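Ticket 556 — Reviews missing / wrong "About" text on book pages
Opened by: Csaba Bozsik
Site: Zostura (book review blog, Virneo theme)
Status: open, partly fixed
Priority: high-ish

17 Jul 2021, morning

Went to post the new Hegyi review and the whole thing cuts off mid sentence. Title fine, cover fine, star rating fine. "About" blurb shows up, then my actual review stops after a couple of paragraphs. No read more link. Just stops.

Checked older posts. Same on most of the long ones. Short ones ok.

Also — separate thing maybe — three of the historical romances now have the blurb from a totally different book. The lighthouse one has the blurb for the baker mystery. Reader emailed to ask why the lighthouse keeper's daughter was solving a murder with a sourdough starter. Fair question.

What changed: updated the Virneo theme last night. Also updated the Urnoven review plugin right after. Yes both at once. Yes I know.

Tried so far:
- cleared cache, twice
- different browser
- logged out, looked as a visitor
- phone
Same everywhere.

Later, same morning

Turned Urnoven off. Full review text comes back but loses the stars and the About box, obviously. Turned back on, cut off again. So it's the plugin, or the plugin plus the theme.

Counted characters on the Hegyi review where it stops. 2000 on the dot, spaces included. Did the same on the Zostura anniversary post and it's 2000 again. So something has a limit set.

Looked in plugin settings under Display, Layout, Advanced. Nothing about length. Looked in theme settings. There's an "excerpt" box but it's for the home page and it's in words not characters, and mine is blank.

Sent to Urnoven support with the link and the numbers.

Reply from Urnoven support

Hi Csaba, thanks for the detail. The new version saves the review body in its own field. That field has a default max length that was meant for the short summary only. Your full text is still in the database, it's only being trimmed on display. Please don't re-save any affected posts until you have the patch — saving will write the trimmed version over the long one.

Me: I already re-saved one. The Hegyi one. Trying to fix it.

Support: Do you have revisions turned on?

Me: No idea. Where

Support: Open the post, right hand column, under the publish date. If there is a line that says Revisions, click it and pick the one from before the update.

Found it. Revision from Thursday is there, complete, including the long bit on the second narrator that took me forever. Restored it but did NOT hit save again after. Left it as is. Shows cut off on the site but the text is safe.

Pasted copies of all the long reviews into a plain text file too. Should of done that first.

Afternoon — blurbs mixed up

Back to the wrong blurbs. Support says not the same bug. Asked how I number my books.

Answer is I don't, the plugin does. Except I imported my old reviews in May from the previous blog and that import made its own ID numbers. Three of them were already taken. Before the update the plugin matched on title first and ID second. Now it's ID only. So lighthouse book and baker book both think they're the same book.

Fix per support: edit each one, Book Details tab, "Assign new ID", save. But saving = trimming. So can't do this until patch is in. Checked the three and all of them are under the limit except the lighthouse one, so did the other two now. Both good, right blurbs, right covers.

Lighthouse one waits. Put a note at the top for now so people stop emailing.

Also noticed while in there, the header picture setting on the posts got reset. Posts with no cover are now using whatever was first in the media library.

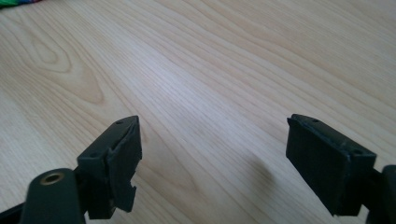 Tabletop, wood grain.

Plain enough that it doesn't look broken, so leaving it till the rest is sorted. Low priority. Setting is under Theme > Posts > Fallback image if anyone else is looking for it. Took me ages, it used to be under Media.

Evening

Patch from Urnoven came through. Installed. Theme left alone this time. Cleared cache.

- Hegyi review: full text, stars, About box all there
- anniversary post: full
- went through the rest of the long ones, 14 in all, every one shows to the end
- lighthouse: assigned new ID, saved, full text still there, right blurb. Took the note off

Still wrong:
- Star ratings on the home page show as whole stars only. My 3.5s are all 4s. I don't give out 4s that easy. On the review page itself the half star is right
- "Received from publisher" line has moved under the comments. Needs to be above the review, readers should see it before they read what I think
- Fallback image, see above
- spoiler tags work on desktop, on phone they're open by default. Which kind of ruins the Hegyi ending for anyone on a phone. Took the spoiler paragraph out for now

Sent all but the fallback one to support as a new request, they asked for one ticket per problem so will split them up Monday.

Keeping this open till the stars and spoiler tags are done.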